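Workshop Tips: Teaching an Arm to Pick from a Bin
2025-12-11 | by Grażyna Wysocka
Filed under: Bench Setup, Teleoperation

Fix the bin first. A bin that shifts between takes makes earlier recordings inconsistent with later ones. Clamp or tape it and mark its corners on the bench in pencil.

Mixed contents teach more than identical blocks. Use soft toys only after rigid ones work. Cloth folds differently on every drop and needs its own batch of takes.

Dress the cables before recording. Leave enough slack for the wrist to turn fully at the lowest reach, then run the arm through that pose by hand at low speed.

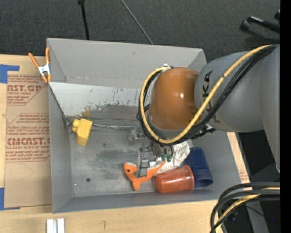
Approach and grasp

1. Bring the gripper in high and descend vertically. Diagonal entries clip the bin wall.
2. Pause for 3 seconds above the item. The pause gives a clean point for trimming.
3. For cups lying on their sides, grip across the body. Rim grips slip when the wall flexes.
4. Close slowly. On remote control, ease the trigger and watch the fingers, not the screen.
5. Keep failed grasps in a separate folder.

Batch size

Record in sets of 10, then reshuffle the bin. Lech Walczak's set from June ran to 600 takes, of which 57 were discarded for late gripper closure. Check closure timing after the first set.

Contact: Plemumbridge Workshop Notes | © Plemumbridge | Back to top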